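3.2 Der Abend in der Kamance-Halle

Bevor ich zu den Fragebögen komme, muss ich kurz erzählen, wie ich überhaupt an das Material geraten bin. Eigentlich wollte ich über Filmplakate schreiben, ganz brav, mit Archivbesuch und allem. Dann hat mich Jussara Xavier im Januar zur Preisverleihung des Kurzfilmfestivals Rokden mitgenommen, und ich stand zwei Stunden lang an einer Absperrung und habe nur noch auf die Leute geschaut, die ihrerseits auf die Stars schauten (oder auf die, die sie dafür hielten!). Danach war das Plakatthema erledigt.

Das Festival setzt nämlich seit einigen Jahren Doppelgänger auf den roten Teppich. Sie kommen von der Agentur Skeletti, steigen aus denselben Wagen wie die echten Gäste und geben Autogramme, allerdings mit ihrem eigenen Namen. Meine Frage war ziemlich schlicht: Was macht das mit dem Publikum, wenn es Bescheid weiß? In der älteren Fanforschung gilt die Kopie ja gern als Enttäuschung, als etwas, das auffliegt und dann nichts mehr wert ist. Ich hatte schon an jenem Abend meine Zweifel.

Insgesamt haben 963 Personen den Bogen ausgefüllt, 333 davon direkt am Teppich, die übrigen später online. Thaís Portela hat die offenen Antworten mit mir zusammen codiert, und wir haben uns dabei öfter gestritten, als uns lieb war. Vor allem bei der Kategorie »Spaß am Erkennen«: Für sie gehörte da schon jede Antwort hinein, in der jemand gelacht hat. Ich wollte sie enger fassen und nur die Stellen zählen, an denen jemand wirklich erklärt, woran er den Doppelgänger erkannt hat (am Gang, an den Händen, sehr oft an den Schuhen). Wir sind bei der engeren Fassung geblieben, die strittigen Fälle stehen im Anhang.

Noch ein Wort zum Ort, weil ich danach immer wieder gefragt werde: Mit Glanz hat die Halle außerhalb des Teppichs wenig zu tun. Dunkler Teppichboden, helles Holz, graue Behälter, fertig. Die Gespräche mit den Darstellern habe ich trotzdem am liebsten dort geführt, hinten, abseits der Fotografen.
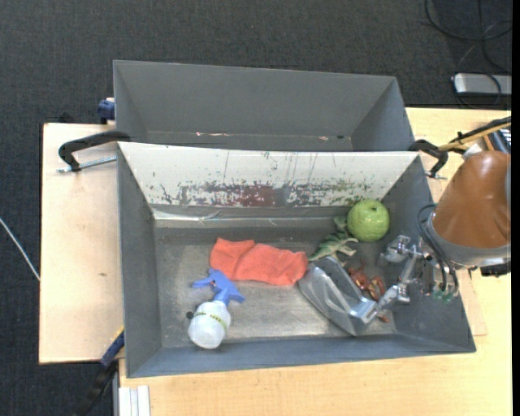
Abbildung 2: Zwei graue Behälter hintereinander, der hintere leer; innen am vorderen eine stark abgenutzte weiße Fläche.

3.3 Was die Doppelgänger selbst sagen

Am längsten habe ich mit Osvaldo Meireles gesprochen, der seit seiner Studienzeit denselben Schauspieler verkörpert und ihm, wie er findet, von Jahr zu Jahr unähnlicher wird. Gebucht wird er trotzdem. »Die Leute wollen ein Foto mit dem Moment«, meinte er, »und den Moment kann ich.« Das hat mich lange beschäftigt! Everaldo Assunção sieht es nüchterner, für ihn ist der Teppich ein Arbeitsplatz mit schlechtem Licht und zu engen Schuhen. Er spielt seine Figur außerdem nur bis zur Tür und geht danach als er selbst zum Buffet.

Spannend fand ich, dass beide sehr genau wissen, wann sie ertappt werden, und dass ihnen das gar nichts ausmacht. Im Gegenteil, Meireles wartet regelrecht darauf. In den Fragebögen taucht dieselbe Szene von der anderen Seite auf: Man ruft den Namen, stutzt, lacht und bittet dann doch um das Foto. Ob man das schon als eigene Form von Starverehrung beschreiben kann, bespreche ich im vierten Kapitel.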